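Eating Like You Live Here: a Talk With Noémi Szénási

I got to Noémi Szénási's kitchen in Wernville at 8 in the morning, which was her idea and not mine, and she already had soup going. "You're early," she told me. I was four minutes late. I think she just says that to everybody.

If you've been reading me for a while you know I've been trying to cook more and waste less, and mostly failing. So when a reader wrote in and said I had to talk to the woman who teaches the winter cooking class over the old Orbán bakery, I wrote to her that same night. She wrote back one line: "Come hungry and bring a knife you like." (I brought the knife. It got some looks.)

Noémi is 68 and has been teaching home cooks for most of her grown life, first in Triria, where she was born, and then here. She doesn't have a restaurant. She never wanted one. "I worked in one for 5 months," she said. "I liked the food and the people. I did not like the clock. Every plate is late from the minute somebody orders it."

How she shops

I asked her what she buys first, and I expected meat or flour or something big like that. She said onions, then whatever looks good, then she stops and goes home.

"People come to my class with a list this long," she said, and held her hands apart like she was talking about a fish. "They have a recipe for Monday to Sunday. Then on the second day somebody has a headache and they order a pizza, and the whole list is spoiled. Buy for two days. The store will still be there."

I told her I have a drawer in my fridge where cilantro goes to die. She didn't laugh. She wanted to know how I store it, and when I said "in the bag" she put down her spoon and showed me with a bunch of parsley: trim the ends, stand it in a glass with an inch of water, loose bag over the top. I've been doing that since and I have to say, it's holding up great!

She's also big on keeping produce where you can see it. She grew up with a pantry you had to walk outside to get to, and her mother would bring in the day's vegetables and fruit and set them out before anybody had even decided on dinner.

"My mother didn't ask what do we want," Noémi said. "She put it on the table and looked at it. A pepper, an apple, whatever there was. After a while you know what to make. I still do this. I tell my students to do this, and they think I am a little crazy, and then they try it." 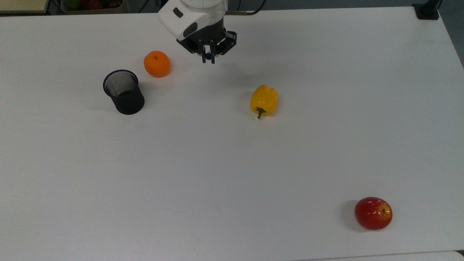

What she thinks of peppers

A lot, as it happens. I could have filled this whole post with peppers.

Her favorite thing to make in the class is a slow pepper stew with onion, tomato and a spoon of paprika, and she is strict about the order. Onions go first, in more fat than you're comfortable with, on low heat till they're soft and sweet. Then the pan comes off the burner before the paprika goes in.

"Paprika burns while you are looking at it," she said. "Off the heat, stir, then the peppers right away. Their water saves you." After that it's the lid and some patience, and tomatoes near the end.

I asked if it mattered what color the peppers are. She shrugged. Yellow and red are sweeter, green is sharper, and she'll mix them if that's what she has. What she won't do is use a bell pepper that has gone wrinkly for a salad. Those go in the stew, and she says they're better for it.

On fruit with dinner

Here's where we disagreed! I don't love fruit in savory food. I had a bad time with a ham once. Noémi puts apple in her cabbage, apple in her stuffing, and a strip of orange peel in the pot when she braises pork.

"You had bad ham," she said. "Don't blame the fruit."

So she made me try the cabbage. It was red cabbage, shredded thin, cooked down with a grated apple, vinegar, caraway and a little sugar, and I ate two bowls standing up at the counter. The apple pretty much melts into it. I'm still not sure about the ham, but I'll give her the cabbage.

The notebook

Before I left she pulled out the notebook, and I'd been hoping she would. It has 431 recipes in it, numbered in pencil, and lots of them are only three or four words long. Number 101 says "beans, but slower." I asked what that meant and she said it was a good year for beans and a bad year for her temper.

She's been asked to turn it into a book and she keeps saying no. "A book has to explain everything," she said. "How much salt, how many minutes. I don't know how many minutes. I am in the kitchen, I smell it."

I pushed a little - wouldn't she want it all written down for somebody? She thought about it for a while and stirred the soup. Her niece has started coming over in the evenings to cook from it, she said, and the niece writes the missing parts on sticky notes and puts them on the pages. Noémi pretends not to notice.

Her cat, Mustis, slept on a chair through all of this and only got up when the sour cream came out.

The winter class runs through March and it was full when I asked, but she keeps a waiting list and people do drop out when it snows. You sign up at the bakery counter, on paper. I put my name down on the way out, and then I bought a bag of onions.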